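서랍 속 흰 뱀들, 케이블을 푸는 오후

엉킨 선 앞에서 사람은 둘로 갈린다. 푸는 쪽과 서랍을 닫는 쪽. 나는 오래 닫는 쪽이었다. 이사를 세 번 했고 그때마다 케이블 상자는 열지도 않은 채 트럭에 실렸다. 안에 뭐가 있는지도 모르면서. 버리면 꼭 다음 주에 필요해질 것 같아서.

그러다 2월에 니안다(Nyanda)에 갔다. 동네 수리 모임 겸 작업실. 간판은 작고 문은 무겁다. 한 달에 한 번 '선 푸는 날'을 여는데, 이름 그대로다. 집에서 엉킨 선을 가져와 탁자에 쏟고 푼다. 참가비 3,000원, 보리차 포함. 접수 마감은 오후 네 시였고 나는 5분 늦었는데 그냥 들여보내 줬다.

모임을 꾸리는 다미안 브루벨(Damian Wróbel)은 원래 음향 일을 했다. 공연장 바닥에서 케이블 감는 걸로 이십대를 다 보냈다고. 무대 철수할 때 선을 팔꿈치에 걸고 둘둘 감으면 선배한테 등짝을 맞았단다. 팔꿈치에 감으면 선이 꼬인다. 한쪽으로만 비틀리니까. 그 버릇을 고치는 데 한 계절이 걸렸다고 한다.

"가정집 선도 똑같아요. 손바닥에 뱅뱅 감아서 던져 넣잖아요. 그게 서랍 안에서 스프링처럼 도로 풀려요. 옆의 선을 물고."

물고, 라는 말이 좋아서 받아 적었다.

푸는 순서는 의외로 느긋하다. 우선 당기지 않는다. 이게 제일 어렵다. 끝이 보이면 손이 먼저 나가는데, 당기는 순간 안쪽 고리가 조여 버린다. 더미를 탁자에 올리고 살살 흔들어 부풀린다. 국수 삶을 때 젓가락으로 들어 올리는 느낌으로. 그다음 끝을 찾는다. 단자 쪽. 단자가 고리를 빠져나가는 길만 만들어 주면 나머지는 따라온다. 중간부터 건드리면 십중팔구 매듭이 하나 더 생긴다. 내가 그랬다. 두 번이나.

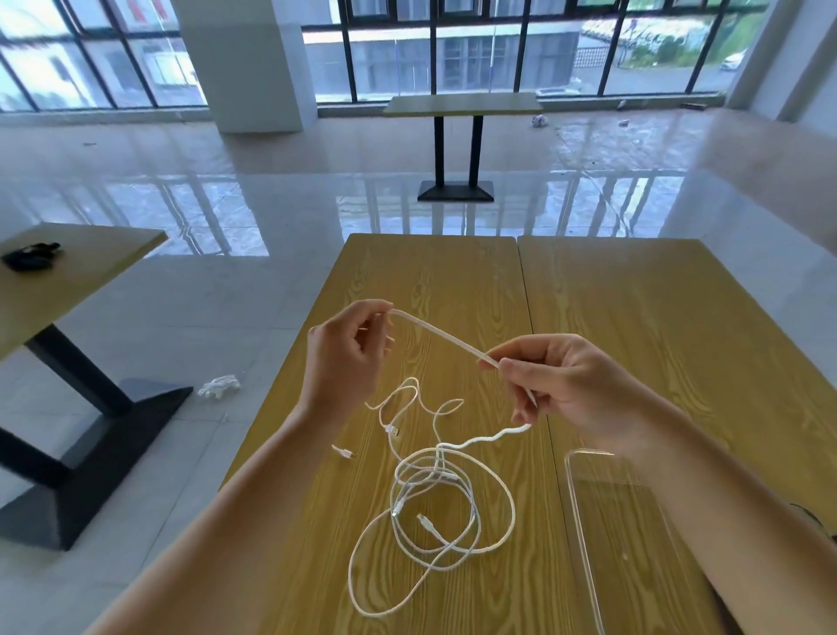

흰 선은 특히 고약하다. 검은 선은 때가 타도 모르고 책상 밑에 숨는데, 흰 선은 서로 겹치면 어디가 위고 어디가 아래인지 눈이 금방 길을 잃는다. 게다가 충전선은 다 흰색이다. 적어도 우리 집은 그렇다. 그래서 다미안은 양손으로 한 가닥씩 들어 올려 허공에서 보라고 한다. 탁자 위에 놓고 들여다보면 그림이고, 들면 그제야 선이라고. 무슨 소린가 했는데 들어 보니 알겠다. 교차하는 데를 엄지와 검지로 잡고, 다른 손으로 그 아래를 슬쩍 벌린다. 고리가 헐거워진다. 빠진다. 별것 아닌데 기분이 아주 좋다.

옆자리에 앉은 돤추웨(Qiuyue Duan) 씨는 세 번째 참가. 번역가. 집에서 나온 선을 쇼핑백째 들고 왔다. 마감이 닥치면 선을 푼다고 했다. 원고는 안 풀려도 이건 풀리니까. 지난번에는 선 600그램어치를 버리고 갔단다. 무게는 어떻게 아냐고 했더니 주방저울에 달아 봤다고. 나도 집에 와서 달아 봤다. 우리 집 건 안 적겠다.

다 푼 다음이 진짜다. 풀기만 하고 다시 서랍에 쏟으면 봄이 오기 전에 원상 복구. 방법은 여러가지인데 니안다에서는 '8자 감기'를 가르친다. 손가락 두 개를 벌리고 그 사이로 8자를 그리며 감는다. 한 번은 이쪽, 한 번은 저쪽으로 돌아가니 비틀림이 상쇄된다. 긴 선은 크게 원을 그리되 한 바퀴는 바로, 한 바퀴는 뒤집어서. 공연장 방식이다. 손에 익기까지 좀 걸린다. 나는 아직도 세 바퀴째에서 방향을 까먹는다.

묶는 건 뭘로 묶어도 된다. 빵 봉지 철사만 빼고. 피복이 눌린다. 벨크로 끈이 제일 무난한데, 다미안이 쓰는 건 오덴(Oden)이라는 데서 나오는 천 끈이다. 16개 한 묶음. 똑딱이가 달려서 한 손으로 채워진다. 추웨 씨는 머리끈을 쓴다. 안 쓰는 머리끈은 어느 집에나 있고, 세게 조이지만 않으면 된다고.

이름표 얘기도 해야겠다. 똑같이 생긴 선이 다 똑같은 선이 아니다. 충전만 되는 게 있고 데이터까지 가는 게 있다. 겉만 봐선 모른다. 사진 옮기려고 꽂았는데 컴퓨터가 모른 척하면 대개 그거다. 풀어 놓은 김에 하나씩 꽂아 보고 마스킹테이프에 적어 단자 옆에 깃발처럼 붙여 둘 것. '충전만', '사진 됨', 이 정도면 충분. 단자 목 부분이 갈라졌거나 속이 비치는 선은 시험도 하지 말고 버린다. 테이프로 감아 쓰는 사람, 나도 안다. 나였다. 버리자.

버릴 때는 일반 쓰레기봉투 말고 소형 전자제품 수거함으로. 동네마다 기준이 좀 다르니 주민센터에 한번 물어보는 게 빠르다. 니안다에도 상자가 하나 있다. 제라리(Zerari)라고 적힌 낡은 과일 상자인데 갈 때마다 반쯤 차 있다.

수납은 칸이 전부다. 큰 통 하나에 다 넣으면 아무리 잘 묶어도 뒤섞인다. 나는 놀라보라(Nolavora) 칸막이 정리함을 살까 하다 말았다. 달걀판이 있었다. 종이로 된 거. 짧은 선은 한 칸에 하나씩 쏙 들어간다. 긴 건 안 들어가서 휴지심에 꽂았고, 보기엔 좀 웃기다. 남편은 이걸 보고 미술 숙제냐고 했다. 그러더니 이틀 뒤에 자기 면도기 충전선을 휴지심에 꽂아 놨더라.

한 가지 더. 어댑터는 선과 떼어서 보관. 같이 묶어 두면 무거운 쪽이 아래로 쏠리면서 목이 꺾인다. 어댑터끼리 작은 바구니에 모아 두는게 낫다. 이건 추웨 씨가 문 나서면서 알려 준 건데 급하게 적느라 글씨를 반은 못 알아보겠다. 아마 맞을 거다.

그날 나는 다 풀지 못했다. 남은 덩어리 하나는 봉투에 넣어 도로 들고 왔고, 지금 식탁 한쪽에 있다. 저녁에 라디오 틀어 놓고 조금씩 푸는 중. 어제는 끝을 하나 찾았다. 어디 쓰던 선인지는 모르겠다.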